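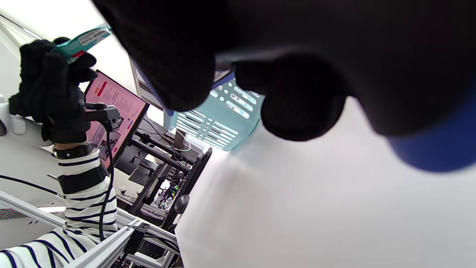 About Pullport

We try out grippers, arms, cameras and controllers for people who have to pick one. That's the whole business. Small place, long tables, too many cables.

Pullport began when Tuấn Quan had to choose between two grippers for a packing line and couldn't find a straight comparison of them anywhere. Spec sheets, yes. Sales videos, loads. Nothing on what either did with a paper bag. So he bought both, filled a basket with shopping and wrote up what happened. People asked for the next one.

What we test

Grippers – two finger, suction, soft ones, hand-held ones with a camera on. Most of our work.
Arms – small bench arms only. Nothing over 18 kilos, the floor won't have it.
Cameras – wrist and head, and how badly they cope with a bright window behind the table.
Controllers – VR type, pendants, pedals, the odd joystick. Also the straps and brackets that hold them on, which get left out of most reviews and shouldn't be.

How we go about it

Everyday jobs first. Basket to bag, bag to basket, boxes, bottles, bits of packaging with shiny labels. Every bit of kit gets the same 70 goods in the same order, then the same again with a second person doing it. After that the awkward stuff. Thin card. Things lying flat on a white table. Bag handles.

We do a lot of it with people wearing the kit, before an arm gets anywhere near. Controllers strapped to the wrists, gloves on, cable back along the sleeve. Quicker to set up, and you find out fast wether a mount slips or a cable pulls. Then the same job on the arm, and we put the two side by side.

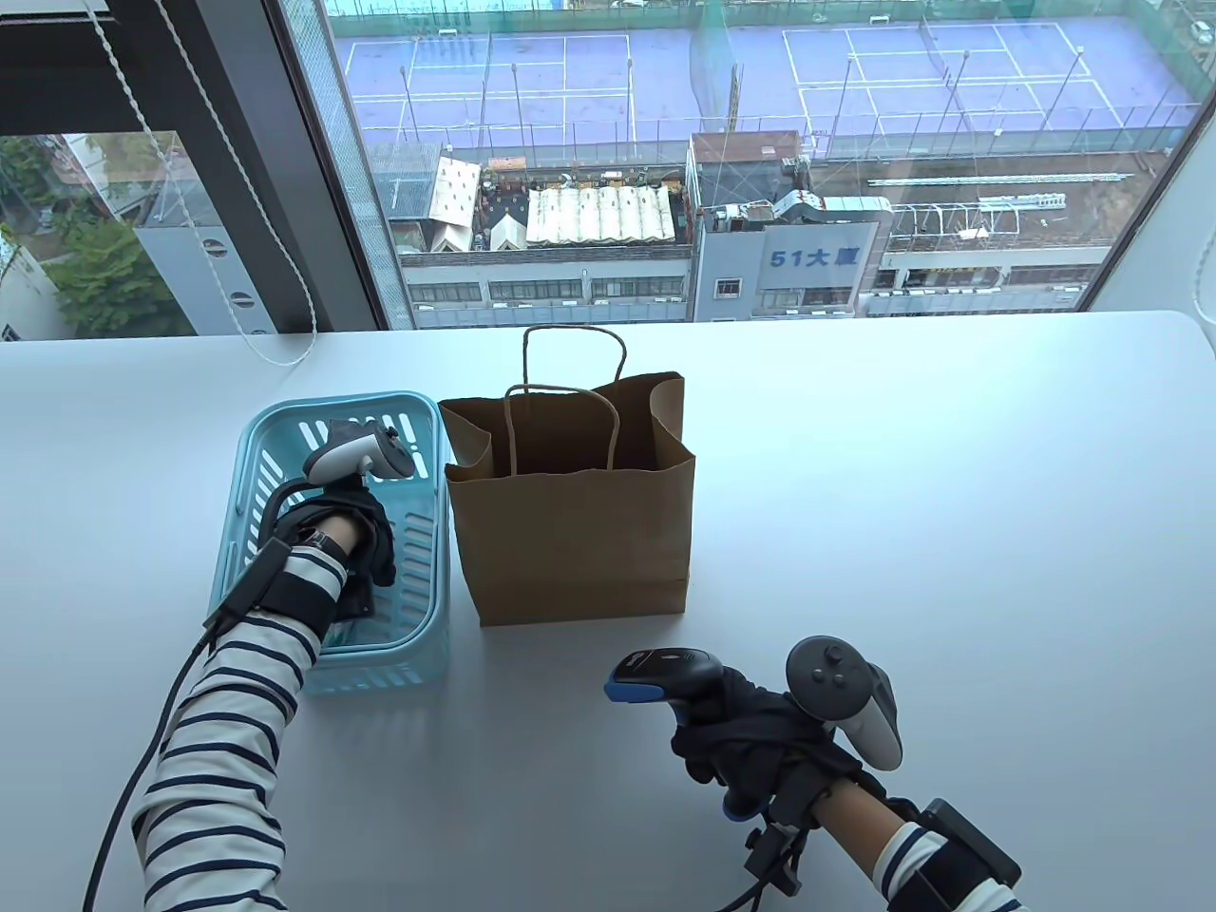 Basket and bag work at the window table, one controller held in the left hand, another strapped above the right, scanner in the right hand.

Scores go in one plain table. Drops, misses, time per item, how sore the wearer's wrist was at the end. We keep the raw footage for 28 weeks and clients can have a copy, just ask.

Recent work

Etalmont – three wrist camera mounts compared, two sent back.
Gilani – soft gripper against suction on bagged goods. Nearly 2,000 picks. Suction lost on anything crinkly, did well on boxes.
Drustden – our own project, a strap-on controller mount that doesn't need retightening every ten minutes. Fourth version now. Still a bit heavy. Drawings available to anyone who wants them.

Who pays

Clients pay for bench time, same rate whether their kit wins or comes last. Makers can lend us things but they dont see the write-up before you do. No commission on sales – we don't sell any.

Visiting

Yes please, mornings are best. Bring your own goods if you've got something odd to pick up, we like that. Next open bench is in October. Tuấn does the bookings himself so give him a day or two to answer, and say what arm you're on at the moment so we can dig out the right adapter plate.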